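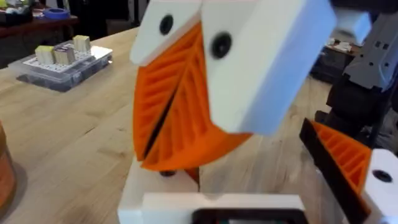

People & Workshops

Vandana Tiwari keeps her blue tape within reach

Vandana Tiwari has been making small wooden blocks and the trays to keep them in for three years. She sells them as Festell, mostly to parents and to two toy shops that reorder every spring. Before that she worked in the billing office at Brineo, a company that leases water coolers, and sanded things on her back porch in the evenings.

I visited her on a weekday morning in May. She was on her second cup of tea and had already swept.

The first thing I asked about was the bench, a light wooden one with the grain showing. She bought the top from a neighbor who was giving up on a kitchen remodel.

"I didn't want a dark bench," she said. "I lose things on a dark bench. Pencil marks, little screws, everything. On this one I can see what I dropped."

She tries to keep most of it clear. What stays out is whatever she is working on that day, and usually a clear plastic organizer box with a white perforated tray. She sets blocks on the tray when she wants to look at them for a while before deciding if they are done.

"I put three or so out and go do something else. Then I come back and one of them bothers me. It's usually a corner."

The blocks are small, and some have a yellowish top. Customers ask her about the color more than anything else. She told me she tried brighter finishes the first year and went back.

"People wrote to me and said, can you do red, can you do green. I did a set of 17 in green and I still have most of them. My sister has the rest. So I stopped asking people what color they want."

The second surface, behind the bench, is another matter. Boxes pile up there, along with the blue painter's tape and whatever she hasn't found a place for. She said she clears it on the last day of the month and it lasts until the following weekend.

"I used to feel bad about it. I read a book about tidy workshops and I bought hooks. The hooks are in one of the boxes."

The tape she uses for nearly everything. She marks batches with it, holds a piece down while glue sets, and writes phone numbers on it. When she runs out she drives to Tripathi, the hardware store near the bus depot, and buys two rolls – never more, or she stops putting them back in the same place.

I asked how she prices a set. She laughed and got a notebook from a drawer. A full set with a tray is 80 dollars. She had it lower at first and her husband did the arithmetic one night and asked her to sit down.

"He said, you're paying them to take it. I hadn't put in the sanding. The sanding is most of it."

She sands by hand for the last pass and works with the radio on. She doesn't take phone calls while she does it. Orders come in through Hurnano, an online craft market, and she answers messages after lunch.

There was a slow stretch last winter when she thought about going back to office work. She got as far as updating her resume. Then one of the shops doubled its order and she put it off.

"I haven't deleted the resume," she said. "It's a good resume."

Her plans for the summer are small. She wants a better lamp, and a tray with smaller holes so dust falls through but the tiny triangular pieces don't. She has drawn it four or five times and isn't happy with the edges yet.

Before I left I asked what she would tell someone setting up a bench at home for the first time.

"Get the height right. Mine was too low for a year and my back hurt the whole time. I put it up on scrap and it was fixed in an afternoon."

The scrap is still under it. She plans to make proper feet once the June orders have gone out.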